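Ticket: drawer task, success labels don't match what the cameras show
Project: Skondex
Opened by: Iddrisu Owusu
Assigned to: Theophilus Ofori
Opened: 2026-08-04
Status: open, waiting on relabel

Task text on these episodes is "close the top drawer." Two head camera stills attached, same setup.
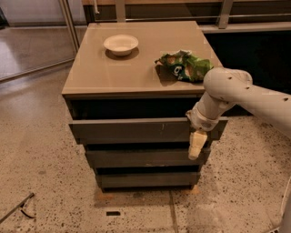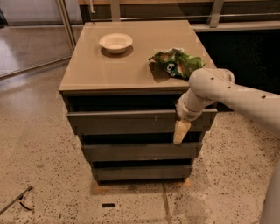
The July batch of drawer episodes came back from the Stelach auto-labeler with a success rate I don't believe. Out of 126 episodes, 3 were marked as failures. I have run this task by hand and I don't get numbers like that, and I've had a lot more practice than the policy has. So I pulled stills from the episodes and started reading them against the labels. In both of the attached ones the top drawer is partly out, with a dark gap under the top of the chest, and the gripper is down in front of the drawers toward the right side. The labeler's note on both says "drawer closed, arm at rest." I'd like to know what it was looking at. If we train on this, we are teaching the model that stopping with the drawer open counts as done.

Comment, Theophilus Ofori
Are you sure those are end frames? If they come from the middle of the episode they say nothing about the label. The viewer had a bug where "last frame" gave you the last keyframe, and on a long episode that can be well before the end.

Comment, Iddrisu Owusu
Fair point, and no, I wasn't sure. I had used the viewer. Went back and exported straight from the logs for 40 episodes. The viewer is wrong by up to 2 seconds, so please don't use these two stills as proof of anything about how those episodes ended. The note is still wrong for the frames it is attached to. And on the exported end frames I still find drawers that are plainly open with a success label on them. Fewer than I first thought, but they're there.

Comment, Theophilus Ofori
The labeler doesn't use the images for this task. It reads gripper position and says success if the hand has moved far enough toward the chest. It was set up that way for the Arkau cabinet, where the front has to be flush for the hand to get that far. This chest is a different depth and I don't think anyone changed the threshold.

Comment, Iddrisu Owusu
Then the success rate tells us where the hand went and we have been reporting it as a drawer result. Can we stop putting it in the weekly summary until this is fixed?

I'm also not convinced a new threshold is enough. The chest sits up on pale wood at the bottom, and if it gets nudged back during a session, a fixed distance is wrong again for every episode after that. I'd want the label to come from the image, with a person checking a sample.

Comment, Theophilus Ofori
Agreed on the summary, I've taken it out. On the image check: Haberkorn has a classifier they say handles drawers. I could try it on your export.

Comment, Iddrisu Owusu
Try it, but don't show me an overall accuracy. Show me the ones where the drawer is open by a finger's width. Anybody can get the wide open ones right. The fronts are dark gray and plain, no handle to go by, and the gaps between closed drawers are dark too. I would expect it to mix those up. I'll hand label the 40 before you run it so neither of us is grading it after seeing its answers.

One more thing while we're in here. Every still I've looked at so far has the white bowl toward the left on top and the green snack bag toward the front right. If the objects were supposed to be moved between episodes, I'd like to see the reset sheet. The task doesn't involve them, but I don't want a model that only closes drawers when there's a snack bag next to its elbow.

Comment, Theophilus Ofori
Reset sheet says "vary objects as time allows." Make of that what you will.

Comment, Iddrisu Owusu
I make of it that time didn't allow. Opening a separate ticket for the reset sheet.

Next steps
Owusu: hand labels for the exported set, open / nearly closed / closed
Ofori: fix "last frame" in the viewer, then run the Haberkorn classifier
Both: July batch stays out of training — that includes the episodes already marked as failures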